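Reproofing and Cleaning a Fabric Backpack

Applies to: unframed and lightly framed packs in nylon or polyester, up to 58 litres. Not suitable for waxed cotton, leather or packs with a bonded waterproof membrane.

Contents
1. When a pack needs reproofing
2. Materials
3. Emptying and inspection
4. Washing
5. Drying
6. Treating the outer face
7. Renewing the inner coating
8. Seams and zips
9. Packing up and storage

1. When a pack needs reproofing

Two separate layers keep rain out of a fabric pack. The outer face carries a water-repellent finish that makes drops bead and run off. The inner face carries a thin coating, normally polyurethane, that stops water passing through the weave. They wear at different rates and are renewed with different products.

To test the outer finish, sprinkle cold water on the lid and on the base. If the water beads, leave it alone. If the fabric darkens within a minute, the finish has worn or is masked by dirt, and washing may be enough to bring it back.

To test the inner coating, turn the main compartment inside out as far as it will go and rub the surface with a dry thumb. A sound coating is smooth and silent. A failing one is tacky, smells sour or sheds clear flakes. Tackiness means the coating is breaking down chemically and cannot be revived. It has to come off before anything new goes on.

2. Materials

A bath or large tub
Soap-based technical cleaner (I use Lullenia Wash; any cleaner free of softener and optical brightener will do)
Spray-on repellent for synthetic fabrics (Festum Spray, water-based)
Brush-on polyurethane sealant, only if section 7 applies
Seam sealant with a fine nozzle
Soft nailbrush and an old toothbrush
Two cotton cloths
Surgical spirit
Rubber gloves

Ordinary laundry liquid leaves a residue that attracts water. Fabric conditioner is worse. If either has been used on the pack before, wash it twice.

3. Emptying and inspection

Open every pocket, including the one behind the back panel if there is one. Shake the pack upside down outdoors. Remove aluminium stays, foam sheets and the hip belt if they are designed to come out, and note which way round the stays were fitted – they are often bent to a curve and will not sit correctly if reversed.

Lay the pack down under a good light and check the following:

Shoulder strap stitching where it meets the body
Haul loop
Base corners
Zip tape, both sides
Buckles, for hairline cracks near the hinge

Mend any holes after washing and before reproofing. Patches do not stick to a freshly treated surface.

4. Washing

Fill the bath to a depth that will cover the pack, at 30 degrees or below. Add the cleaner at the rate given on the bottle. Push the pack under and squeeze it several times so that the foam in the straps takes up water.

Leave for half an hour. Scrub the back panel and straps with the nailbrush, then the zips with the toothbrush. Do not scrub the inner coating; wipe it with a cloth.

Drain and rinse until the water runs clear. Three changes of water is normal for a pack that has seen a full season. Do not machine wash. The drum puts strain on the strap anchors and can crack the coating along fold lines.

5. Drying

Hang the pack upside down by its lower straps with all zips open. Keep it out of direct sun and away from radiators. The body fabric will feel dry by the next morning, but the strap foam takes two days or longer. Press a dry cloth hard against the foam to check.

6. Treating the outer face

Water-based repellents can go on while the fabric is still damp. Solvent-based ones need it bone dry. Check the label.

Spray from a hand's width away, working from the lid down. Give the base and the top of the lid a second pass. Wait two minutes, then wipe off any white drips with a damp cloth. Avoid the back panel and the inner faces of the straps, where the finish will only rub off on clothing.
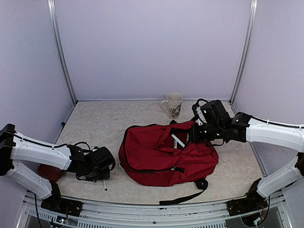 7. Renewing the inner coating

Skip this section if the thumb test was clear.

Turn the pack inside out. Wipe the old coating with a cloth wetted with surgical spirit and roll the residue off. Test a hidden corner first, as spirit can lift some dyes. Continue until the surface no longer feels sticky, then leave it to air overnight.

Brush the new sealant on thinly, one panel at a time. Thick coats stay soft and will glue themselves together when the pack is folded. Allow 24 hours before turning it the right way out, and dust the surface with a little talc if it still grabs.

8. Seams and zips

Run a narrow bead of seam sealant along the stitching inside the lid and base. Restrepo and Gokex sealants both cure clear – the Gokex nozzle is finer and wastes less. Lubricate zips with a wax stick and run each slider several times.

9. Packing up and storage

Refit the stays and hip belt. Store the pack loosely, zips open, somewhere dry.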